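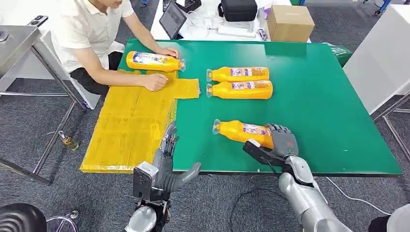 The Prasau 300 is a personal breath alcohol tester with a fuel-cell sensor, sold by Parry. I bought mine in April and have since logged 62 readings.

Warm-up takes nine seconds. The unit wants a steady breath of five seconds and rejects anything shorter with a double beep. Results are given to three decimal places, though the third digit wanders between consecutive tests and should be ignored. Nest Yorath lent me her recently calibrated Ovov for comparison. In 53 paired readings the Prasau never differed by more than 0.008, and it usually read high.

Mouth alcohol is the main source of error. Wait 15 minutes after the last drink or any mouthwash. The manual puts this on the back page, in grey type.

Calibration is due every 100 tests and means mailing the unit to the service centre. There is no swappable sensor module.

A reading under the limit is no defence if a roadside test says otherwise. Accurate enough for the price; the carrying case is poor and the zipper failed in week two.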